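Teaching pick and place by hand or by pendant? (kitchen table setup, two arms)

Forum > Arms and grippers > Teaching and demonstration

skosia_bench
Hello all. I am new in this section but I read here since January. We have a table with two arms and we want to teach a simple kitchen job: take the pastry, put it on the tray, leave the lemon and the dishes in peace. No fixed program, only demonstrations made by a person. I would like to hear how you do the teaching itself, because in our group we do not agree.

My colleague Chun-yin Ko wants to move the arm with her hands and record the joints. I prefer to drive it from a distance, with a small leader arm, and keep my hands away from the table. Pictures are from our table, with brown paper and blue tape.

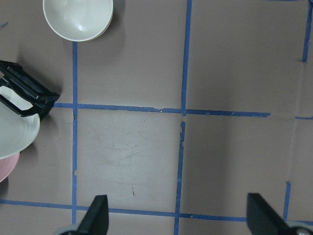
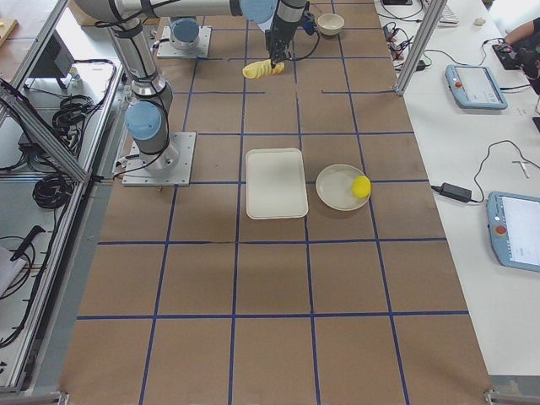
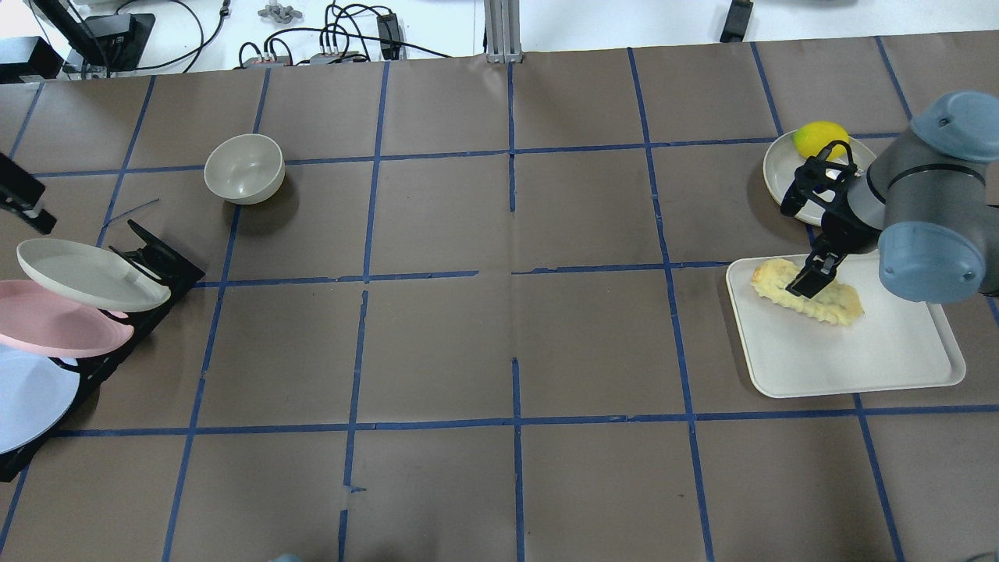
Wrist view first, then the whole table from the fixed camera, then the view from the head side with the pastry and the tray.

What we have now is 553 demonstrations, all of the same job, and the result is mixed. The approach is good. The letting go is bad. Any advice is welcome.

Octavian Sârbu

zamfir_tools
Welcome. For me the hand guiding wins for this kind of job, and I will say why. When you hold the arm yourself you feel the moment when the finger meets the tray. With a leader arm you feel nothing unless it has force feedback, and the cheap ones do not have it. So people press too hard, and they learn to look only at the screen.

The weak point of hand guiding is that your hands and sleeves are in all the camera pictures. Then the model learns that a human elbow is part of the task.

kettle_and_cobot
I don't agree with zamfir_tools. The elbow problem is not a small thing which you mention at the end, it is the main thing. If the policy works from images, then the images in training must look like the images on the day of work. We lost two weeks with this. We recorded by hand, everything looked beautiful in the replay, and when the person stepped back the arm went to the wrong square and waited there.

You can record the path by hand and then replay it without the person, and save the images only from the replay. But the pastry must be put back in exactly the same place each time. This is slow, and after one hour nobody does it carefully.

skosia_bench
Thank you both. The replay idea we tried for one Sunday only. It was as slow as you say.

The tape helps us to put objects back in the same cell. But inside the cell there is still much freedom, and the angle of the pastry changes a lot. I think this is good for training and bad for replay.

monitz77
May I ask about the tape? In your first picture the lines are torn in some places, and one has a gap. Do you repair them or leave them like this? I ask because we had a similar table and we changed the tape in the middle of the recording. The success went down the same day. The new lines were straighter, this was the only difference we found.

skosia_bench
We leave them. Chun-yin wanted to change everything to new tape and I asked her to wait. Maybe you just saved me a discussion.

chunyin_k
I can read this thread also, Octavian :)

My opinion for the others: the tape is there for the people and the robot should not depend on it. If the success falls when the lines become straight, then the model was looking at the lines, and it is better to know this early. So I would record some part with new paper and no tape at all.

About hand guiding, I still prefer it for the release. Octavian drives very smoothly but he opens the gripper too high, because from his chair he cannot judge the height. I checked his recordings against mine and mine are lower almost always.

jemow_user
Which view does the operator have when driving? This is the question I would ask before everything else. If he has only the wrist view, it is normal that he opens too high. Look at the first picture: between the fingers you see the table but you have very little to tell you the distance. The fixed camera is better for seeing where things are, though it is also far. From the head side, as in the third picture, you can see the lower finger against the pastry and the rim of the tray together. I would put this one big on the screen and make the other two small.

skosia_bench
He has (I have) the wrist view big and the fixed one small. The head view I did not show at all during driving, I only record it. Now I feel a little stupid.

zamfir_tools
Don't feel stupid, we had the same. But I want to come back to kettle_and_cobot. You say the elbow is the main thing. With a wrist camera alone the elbow is not visible if you hold the arm from behind the wrist. So it depends on which cameras you train on. With a wrist camera only, I would still guide by hand.

kettle_and_cobot
Fair for wrist only. But he has three views and he wants to use them, so for his case I stay with my answer. Drive it from a distance, and fix the height problem with a better view.

Also the pace. Tell the operator to stop for a short moment before opening. Not long. If the stop is too long the model learns to stop also, and sometimes it never starts again.

monitz77
+1 for the short stop. And please do not throw away the demonstrations where the first try fails and the operator corrects it. We deleted ours in the beginning and our arm did not know what to do after a miss. Only delete those where the object falls from the table.

chunyin_k
We kept them, in a separate folder. I can put them back in.

jemow_user
How do you mark the bad releases? By watching all the videos?

skosia_bench
Yes, by watching, in the evening with tea. I write only "high", "good" or "pushed". For the next round I will drive with the head view big, Chun-yin will do the same number by hand, and we train them separately with the same settings. The corrections from her folder go in both. I will write here when we have the numbers.

kettle_and_cobot
Please change seats also. Let her drive and you guide for half of it, otherwise you compare two persons and not two methods.

skosia_bench
Good point, we will do it so. She is already smiling.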